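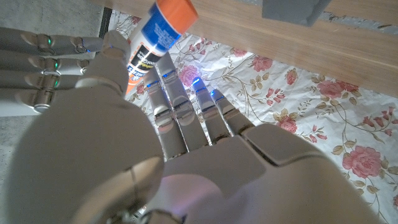
ハルフダン・ソーラリンスドッティルからは、指の動きより先にケーブルの取り回しを見てほしいと言われた。部室で半年使って、いちばん手を焼いたのがそこだったという。もっともな指摘なので、今回のレビューは配線の話から始める。

製品はJoturariのロボットハンド教材「Kundale」。左右一組の五指ハンドと制御ボックス、電源、手首用の固定金具が入っている。私の受け持つロボット部では、昨年の11月から課題制作に使ってきた。比較のため、以前から部にあったArerの二指グリッパーにも触れる。

配線について

制御ボックスから手首までのケーブルは片手につき2本で、電源と通信が分かれている。長さは机の上で使うぶんには足りる。問題は手首側のコネクターで、向きを間違えても途中まで入ってしまう。うちでは一年生が二度やった。壊れはしなかったが、原因を探すのに放課後がひとつつぶれた。コネクターと受け口の両方に白いテープを貼ってからは起きていない。説明書には向きの図があるが、小さい。

ケーブルの逃がし方も考えておく必要がある。手首を回すと外側のケーブルが引っ張られるので、前腕の途中で一度たるませて、面ファスナーで留めている。結束バンドで固定した班は、三週間ほどで被覆に跡がついた。

組み立て

本体は組み上がった状態で届く。自分たちで付けるのは固定金具とケーブルだけで、説明書どおりに進めて一時間かからなかった。必要な工具は六角レンチ2本で、箱に入っている。予備のねじは6個。転がりやすいので、磁石付きの皿を用意しておくとよい。

初期設定はパソコンから行う。各指を開ききった位置と閉じきった位置を覚えさせる作業で、片手で十分もあれば終わる。親指だけは横方向の動きもあるため、ほかの指より手順が多い。ここを適当に済ませると、つまむ動作で親指の位置がずれる。面倒でも最初にきちんとやったほうがよい。

つかむ、つまむ

部の課題は、身近な文房具を持ち上げて隣の箱に移すというもの。消しゴム、スティックのり、定規、マーカーを使った。

スティックのりは扱いやすい部類に入る。太さがあり、親指とほかの指で挟める。ただし丸いので、力の方向がずれると軸を中心に回る。生徒は最初、握る力を上げて解決しようとしたが、それでは回り方が速くなるだけだった。親指を当てる位置を少し根元側へ変えたところ、安定した。

定規は難しい。平らに置かれると指先が下に入らず、端を机からはみ出させておかないと取れなかった。Arerのグリッパーなら爪が薄いので、机に置いたままでもすくえる。薄いものを運ぶだけなら二指のほうが早い。五指のよさが出るのは、持ち替えや、両手で受け渡すような課題を考えるときだと思う。

机に直接置くとのりやマーカーが転がるため、課題の台には布を敷くことにしている。布のしわに小さなものが引っかかることもあり、条件をそろえたい班は毎回伸ばしてから始めている。

両手の受け渡し

受け渡しは二年生の班が担当した。右手で持ったものを左手に渡す。文章にすると一行だが、ここに一番時間がかかった。両手の指がぶつかるのである。Kundaleには片手ごとの過負荷停止があり、指に無理な力がかかるとその手だけ止まる。もう一方は動き続けるので、プログラムの側で両方止める処理を書かなければならない。標準でそうなっていてほしかった。

班の記録では、試行200回のうち後半は目に見えて落下が減った。渡す側が離すタイミングを遅らせたことが効いたらしい。細かい数字は文化祭の展示パネルにまとめる予定なので、そちらに譲る。

ソフトウェア

付属ソフトはブロック式とPythonの両方に対応する。一年生はブロック、二年生はPythonで書いている。ブロック式は動きの順番を並べるだけなら十分だが、条件分岐が増えると画面に収まらなくなる。拡大縮小の操作も重い。

Pythonのほうは関数名が素直で読みやすい。サンプルは少なめ。困ったときはスロストゥル・ヴィーダリンの解説ページに助けられた。校正値の保存先がどこにあるのかは、説明書よりあのページのほうがわかりやすい。

音と耐久性

動作音は思ったより小さい。隣の部屋で補習をしていても苦情は出なかった。ただ、指を閉じた姿勢で長く止めておくと細い高音が続く。休憩のときは手を開いておくように決めた。

半年で交換した部品は、右手の小指の関節ピンが一つ。机の角に当てたのが原因で、部品はRagnarssonの通販で買えた。累計の動作回数はソフトに記録され、この原稿を書く時点で右手の開閉が1,935回になっている。関節のがたつきは今のところ感じない。樹脂の部分には擦り傷がついてきた。

気になった点をまとめておく。コネクターが逆向きでも途中まで入る。過負荷停止が左右で連動しない。ブロック式の画面が狭い。収納箱の仕切りが浅く、ふたを閉めると指先が当たる。最後の点は、仕切りの下にスポンジを足して済ませた。

よかった点は、初期設定の手順がわかりやすいこと、部品を単品で買えること、Pythonの関数が整理されていること。

初めてロボットに触る生徒しかいない部なら、先に二指のグリッパーで一学期やってからでも遅くない。うちでは次の購入も同じKundaleにするつもりで、予算の申請には片手のみのセットを書いた。受け渡しの班がもう一つできれば、両手のセットに変えるかもしれない。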